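商店街のパン屋「Temer」が1月いっぱいで移転するそうです。朝5時半に前を通ったら貼り紙があって、思わず自転車を止めちゃいました(寒かった!)。新しい店は川向こうの旧郵便局のとなりで、今より少し広くなるとのこと。
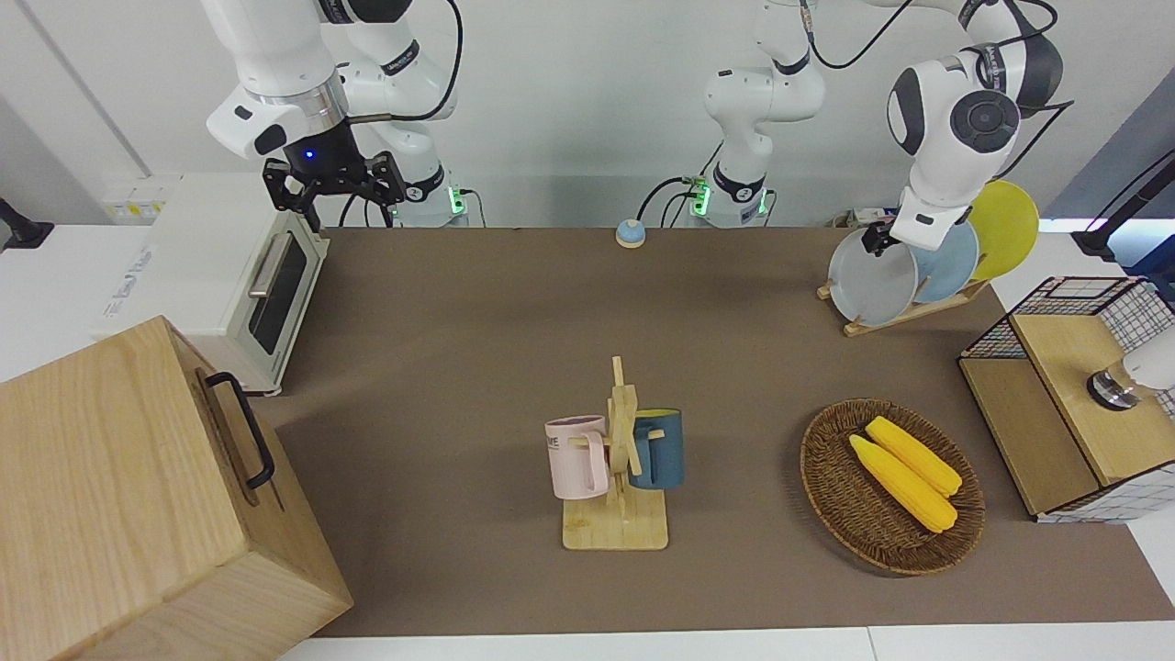
移転したら、あのライ麦パンはどうなるの?
続けるそうです。焼き上がりは午前と夕方の2回になります。

店主のAleksandra Grabowskaさんに聞いたところ、今の場所で店を始めて17年。建物の建て替えが決まり、去年の秋から物件を探していたんだとか。「お客さんが歩いて来られる距離、それだけは譲れなくて」と話してくれました。

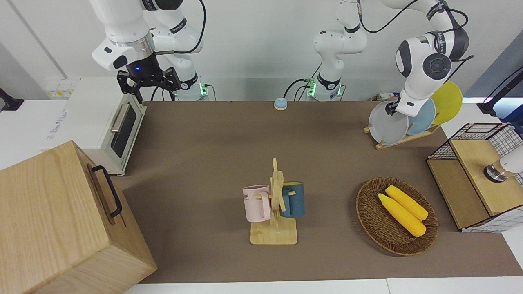

その距離、川沿いの道なら歩いて16分です。私は橋のところで寄り道したのでもう少しかかりましたけど。バスなら郵便局前で降りてすぐ。

開店の日には、常連のBabatunde Ogbonnaさんがコーヒーをいれてくれるそうで、これも楽しみ!豆は隣町の焙煎所Astaのものだと聞きました。
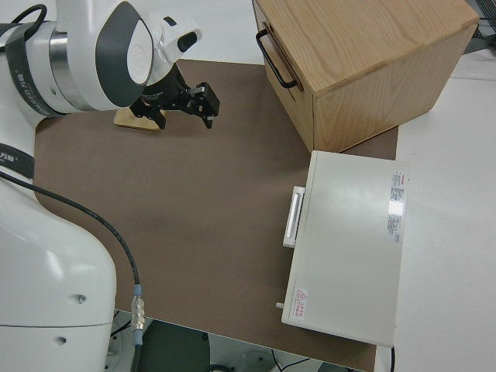
それから、古いポイントカードは新店でもそのまま使えます。私のカードは番号が3406で、もう角がぼろぼろ。交換もしてくれるそうなので、開店の週に持っていくつもりです。

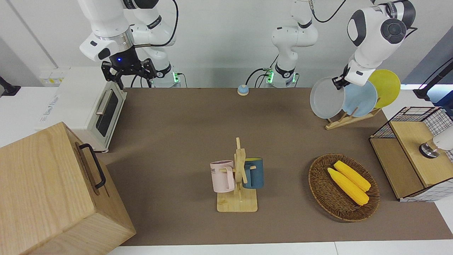 移転の前後は数日お休みになるので、ライ麦パンは買いだめして冷凍がおすすめ。薄めに切って一枚ずつ包んでおけば、朝がぐっと楽になります。焼くのは写真のような白いオーブントースターで十分で、うちでは凍ったまま入れて、端がカリッとするまで待ちます。バターはたっぷりめで。

コメント
まめ子:くるみパンも残りますか?あれがないと困ります〜
川向こうの住人:やっとうちの近所にパン屋が!毎朝通います。
ken:冷凍のやり方、さっそく試してみます。

お問い合わせ|無断転載はご遠慮ください|ページの先頭へ戻る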